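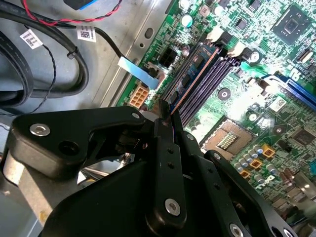

Green motherboard, silver screws.

22/03/2026
Nour Obeidat

Search posts Search Clear

ok so I finally finished the big tub of Borholm hand cream and I have opinions, sorry in advance, this is going to be a thread

I bought it back in February when my knuckles were cracking every time I made a fist. I wash my hands a LOT (two kids, one very muddy dog, a sink that's always full) and the little tubes last me maybe a week

first thing, it's thick. like scoop-it-with-a-spoon thick. if you put it on and then try to open a jar you will lose. I put it on right before bed and pulled cotton gloves over it, and that was the way to go for me

scent is oats and something a bit like almond? my sister Shagufta says it smells like a bakery. I liked it fine for the first half of the tub and then got tired of it. they do make one with no scent and I'd get that next time

price: I paid 20 bucks for the 600 gram tub, on sale at the Clorbridge store. full price I'd probably think about it a little longer lol

now the part I was less happy with. NO PUMP. it's a screw lid, so you're digging around in there with your fingers, and by the end there's a ring stuck under the rim that you can't get at. I used a baby spatula. worked great, the baby spatula lives in the bathroom now

someone asked if it's ok for faces. I tried it on my cheeks for two nights and got little bumps along my jaw, so no, not for me. hands, elbows and heels only. my heels loved it!!

for daytime I've been using the Danden lotion, the light one in the squeeze bottle. it sinks in fast and I can type right after. it does nothing for the cracks though, so I keep both going

@ Tsung-han Tu yes I did try the lip balm you sent me! it's nice, kind of waxy, a bit grainy when it's cold. I left it in my coat pocket and it was soft again by lunch

also tried Lam's sugar scrub before the cream a few times. feels amazing for ten minutes but do NOT use it if you've got any open cracks. I yelled. the dog left the room

Talha wants to know about the rose one. haven't tried it, rose gives me a headache, but if anybody here has it please tell him if it's strong

where my hands are at now: knuckles are smooth, thumbs still a bit rough on the sides, cuticles almost normal (for me). I've skipped the gloves all this week and they're holding up ok

going to get the no-scent tub when it goes on sale again. if you see it marked down anywhere, send me a message, I'll drive

edit: the gloves are just plain white cotton ones from the drugstore, wash them inside out or they get gross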